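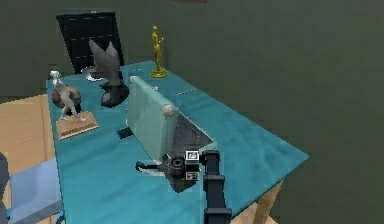 Painting the back room

Saturday, July 2, 2022

The back room is finished, apart from one strip behind the radiator that I have decided to live with. It took most of June. I had planned on two weekends.

When we moved in, the room was a pale yellow that the previous owners had also used in the hall and the bathroom. It wasn't a bad color, but the room faces north and gets very little direct light, and on a cloudy day the yellow went a sort of weak gray. I had read in several places that you should stop fighting a dark room and paint it dark. I didn't believe it, but I had tried a brighter white in my last apartment and that room looked like the inside of a refrigerator, so I was willing to try the other way.

I started with sample pots. I bought six of them: two blues, three greens and a brown. My first mistake was painting the samples straight onto the yellow wall in small squares. Every one of them looked wrong, and the squares were so close together that I was mostly comparing them with each other. Radomír Polák lives downstairs and used to paint houses for a living, and he told me to use big pieces of card, two coats each, and leave a white border around the edge. Then you can move the card around the room and look at it in the corner, next to the window, and near the floor. I did that for a week. The blues went first. They looked cold in the morning and almost black at night. The brown was good in the evening and looked like cardboard the rest of the time.

That left the greens. One was too bright. Of the other two, one leaned gray and the other had more yellow in it, and I went with the yellower one. I think the reason it works is that it still looks like a color when the light is poor. The gray one just looked like shade.

Preparation took longer than painting. The walls had been patched at some point with filler that was never sanded down, so there were raised spots you could feel with your hand even where you couldn't see them. In a pale color you might get away with that. In a dark color every bump shows, especially on the wall at a right angle to the window. I sanded for three evenings, washed the walls with sugar soap, let them dry overnight and filled the holes I had missed the first time. There was a long crack above the door that I opened up with a scraper and filled in two stages, as the first layer shrank.

I used a gray primer. The man at the paint counter suggested it and I'm glad I listened. With white primer I would have needed three coats of green at least. As it was, two coats covered nearly everything, and I did a third on the window wall only, where I could see roller marks.

A few notes on the painting itself, for anyone doing the same thing.

Matte paint marks easily. I brushed against the wall with a cardboard box on the second day and there is a pale line there now. It can be touched up, but keep the leftover paint and write the room name on the lid.

Cut in and roll one wall at a time. I cut in around the entire room first, thinking I would save time, and by the time I got back to the first wall the edges had dried. You could see a band along the ceiling until the second coat went on.

Take the tape off while the paint is still a little soft. I left it overnight on the baseboards and it pulled a strip of green away with it. I spent a good part of Sunday fixing that with a small brush.

Buy the better roller. I started with one from a cheap set and it shed fibers into the paint. Picking fuzz off a wet wall with tweezers is slow.

The ceiling I left white. Pieter Pillay, who has painted most of his house dark by now, says I should have taken the color right over the top, and he may be right. With the walls dark, the ceiling line is very sharp, and it shows that the ceiling isn't level. It drops by a noticeable amount toward the outside wall. I never saw that when everything was yellow. I may do the ceiling next winter, but my neck needs some time first.

The woodwork is another question. At the moment the door and window frames are still the old gloss white, a little yellowed, and against the green they look dirty. Chantelle thinks I should paint them the same green in a satin finish. I would rather have an off-white, but I have been wrong about this room before. I have two cards painted up and leaning against the door frame, and I'm going to leave them there until one of them starts to annoy me.

As for the light, the room is darker. People who write about this tend to say that a dark room feels bigger, and I can't say I noticed that. It feels about the same size. What did change is that the corners are less obvious, and the lamps make much more difference than they used to. Before, I would turn on the overhead light at four in the afternoon and leave it on. Now I use two lamps and keep the overhead light off, and it's a more comfortable room to sit in after supper. Reading by the window is the same as it was.

It's less good for anything that needs proper light. I tried to sew a button on a navy shirt in there last night and had to take it to the kitchen.

I still have to put the shelf back up. The old screw holes are filled and painted over, and I forgot to measure where they were before I did it, so I'll be going along that wall with the stud finder tomorrow. The curtain rod also needs to go back, slightly higher than before if the bracket will reach. After that it's the strip behind the radiator, or possibly not.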